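Tultville swap morning returns to the Rao Street hall

The Tultville household swap is back after its summer break, and what a lovely turnout it was, with 54 families coming through the doors of the Rao Street hall on Fri 23 September to trade the small useful things that pile up in all our cupboards. If you have never been, you bring what you no longer need, pop it on a table, and take home whatever catches your eye (within reason, please!). The kitchen corner was the busiest by far, as it usually is, and the children's puzzles had gone before the second pot of coffee was poured.

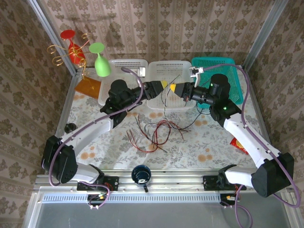

Storage was the theme this time, and plenty of people came looking for ways to tame a crowded shelf or a messy drawer. Plastic mesh baskets are always popular with our regulars, and the three along the back of the table, with the dotted, leafy tablecloth under them and that grand damask wallpaper behind, are just the sort of thing that works for yarn, mail or bathroom odds and ends.

The next swap is planned for January, with doors open at 8 and tables available for 40 households. Sign-up sheets are at the Hetport library desk.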